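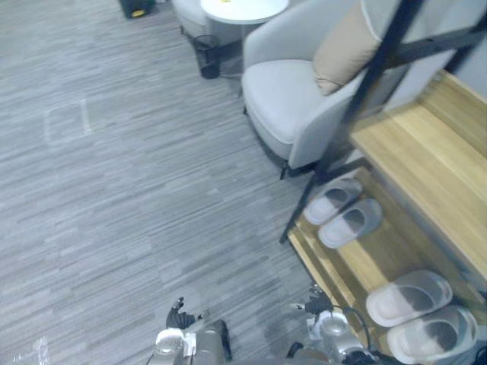

Search this site
Type and press enter

At Home With: Marjan Karimi

Marjan Karimi gets asked about kitchens all day long. What she really wants to talk about is the entryway.

"People spend a fortune on a countertop and then trip over a boot coming home," she says, laughing. "Shoes first! Always shoes first."

Karimi has been helping families in Grollport sort out their houses for years, 42 of them last year alone, and she has strong feelings about almost every way of storing a shoe. Closed cabinets? Too easy to forget what's inside. Baskets? "One slipper on top, the other one at the very bottom, and you're late." Her favorite by a mile is the plain open rack, wooden boards on a black metal frame, with a bench if you have the length of wall for it.

"I love wood and black metal together. It's warm, it's tough, and you can wipe it down in a minute. And a bench means you sit to take your shoes off, so you put them away while you're down there. You're already at the right height!"

She started out at a furniture shop, Mahmoudi, where she put together display racks under Digby McAlister, a man who would not let a rack onto the floor until every screw had been checked. She still goes over a new one twice, with a few days in between. "Things settle. Digby drilled that into me and he was right."

How should the shoes go on? Toes out, in her view, heels to the back.
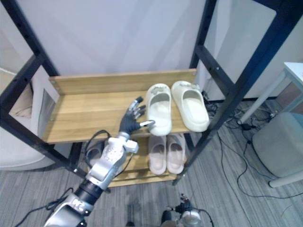
Off-white slides up top, pale pink on the shelf below.

"You see the whole shoe, you see the pair, you pick it up," she says. Chunky slides are her current delight, partly for the very practical reason that they hold their shape on a shelf. Soft slippers she gives a lower shelf of their own if she can, always as pairs and never stacked.

Her limit is 3 pairs per person by the door. Everything else goes to a closet, and the swap comes in November, when the sandals go up and the boots come down. "My own family complains every year. Then they find their boots on the first cold morning and I get a thank-you. A small one."

And carpet, right up to the rack? She's all for it, gray especially. "Soft under your socks. Just put a tray down for the wet stuff."

Comments (3)

Deepak Shakya
We did the 3 pair rule after reading this. My daughter had 27. Negotiations are ongoing.

Marjan Nazari
Toes out!! I have been telling my husband this forever. Sending him the link.

Arash Rashti
How deep should the shelf be for men's sizes? Mine hang over the front.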